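Aug 24, 2019

Up at six even though it's Saturday. Toast, then the early bus out to Trornville because the later one doesn't stop near the Zultlow building on weekends. It was cold in the lab and I kept my jacket on until lunch.

The job for the day was more teleop demos for Lacerda. I've got the leader arm set up on the left side of the desk now and my wrist is better for it. The count stood at 684 when I logged in, and the target for the week was another 100. I was never going to do 100 in one sitting but I wanted to get a decent start before Monday.

I spent the first hour on practice runs with nothing recorded. The green pieces at the back are awkward. They stand close together, and with the big purple block taking up the front of the box there isn't much room to swing the wrist. I came straight down between them, slowly, and tried to get used to how far the finger travels before it touches anything.

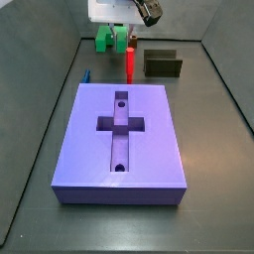 Oanh Trịnh reckons I go down too slowly, and that the policy will learn the dithering along with the grasp. She would sooner have a demo that's a bit rough and keeps moving than a careful one full of stops. I said I'd try it her way for 20 and we could compare the traces. She also said to throw out anything where I change my mind halfway, even if the pick ends up fine. I've been keeping those. I'll have to go back through January's folder as well, and I'm not looking forward to it.

Did the 20. It felt like rushing and I hated the first few. By the end my hand had settled and I wasn't watching the finger so much as the piece. The operator software (Oneser, the new build) dropped the gripper channel twice and I had to restart it both times. Wrote it up and sent it off. There's a lag of 150 milliseconds on the wrist view that wasn't there last week, so I put that in the report too.

After lunch I worked on the U-shaped piece. I've been going back and forth on where to hold it. Both fingers on the outside looks neat but the piece is wide, and I have to come at it very square. One finger down in the notch and the other on the outside of the arm is easier for me to line up by hand. The trouble is it hangs on an angle from there, with a corner pointing at the floor, and that has to be fixed before it can be set down anywhere. I decided to stick with the notch grip for the whole set so the demos agree with each other. Mixing the two was probably what made the last training run so jumpy. 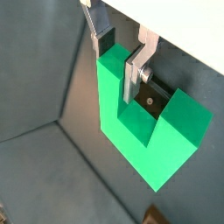
Green U, held by one arm, right finger in the notch.

Stopped at four with sore eyes. I labelled what I had, marked the ones with a change of mind in them, and left the rest of the sorting for Monday. Missed the bus by a minute and walked as far as the servo for a pie — not a good one.

Rang Mum. Washing is still on the line and I can hear rain, so I'd better go and get it.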